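Household tips: keeping on top of the mortgage paperwork

Been meaning to write these up since April. No order to them. We have had our loan two years, refinanced once, and lost the same insurance bill in both houses.

Pick one spot for loan stuff
Desk, drawer, shoebox, whatever. One spot. If the escrow statement goes in the kitchen and the tax bill goes in the car you will be on the phone for an hour. Ask me how I know.

Open it the day it comes
Servicers sell loans. Ours went from Honomholm to Peeters and the letter looked just like junk mail. Read it, write the new payment address on the folder, then check that autopay got moved over. Ours didnt.

Label by what it is, not by year
Closing papers. Monthly statements. Escrow and taxes. Insurance. Repairs. Newest in front. A pencil is fine for labels, you will change your mind.
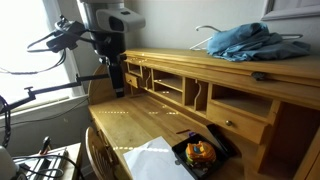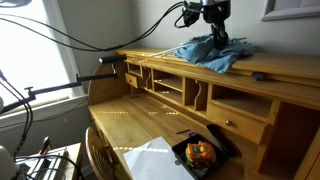

Cubbyholes in a roll-top.

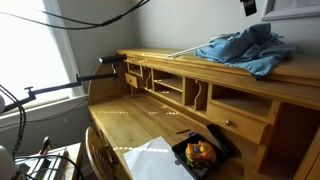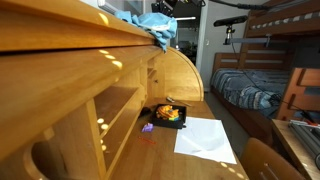 Keep forever (or until the house is sold)
The note, the deed copy, the closing disclosure, title policy, anything with a notary stamp. Also receipts for big improvements — new roof, new furnace, an added bath. May matter for taxes when you sell. Ask whoever does your return.

Toss sooner
Monthly statements, once the year-end one shows up and the numbers agree. Old rate offers, same day. Shred anything with the loan number on it. A cheap shredder jams if you feed it more than a few sheets, so don't, and pull the staples first.

Escrow check, once a year
Takes around 30 minutes. Get last year's analysis, the new tax bill, the new insurance bill. Add up the two bills, divide by 12, see if it's close to what they collect. Ours was $300 short one year and the payment jumped. Would of been nice to see it coming.

Paying extra
Write "principal only" on the check or tick the box online. Then look at the next statement and make sure thats where it went. Zhenhua Deng down the street sent in $3,000 and they put it toward future payments. Took 2 calls to fix. Keep a note of who you talked to and what time.

Paper that got damp
Stand the sheets up loose with a fan across the room, not pointed at them. Paper towel between the worst ones, change it when it's soggy. No hair dryer — pages curl and the ink can go. Get a scan once they're flat.

Scans
Phone is good enough. Daylight, dark table, no flash. Name the file with the year first so they sort right. Put a copy somewhere that isn't the house. My sister up in Bunumby has ours on a thumb drive and I have hers.

Front of the folder
One index card: loan number, servicer phone, insurance agent, county tax office, due date, late date. Tape it down. Cards wander.

If you get a payoff quote, check the good-through date before you send a dime. Interest adds up by the day, and a wire that lands late can come up short.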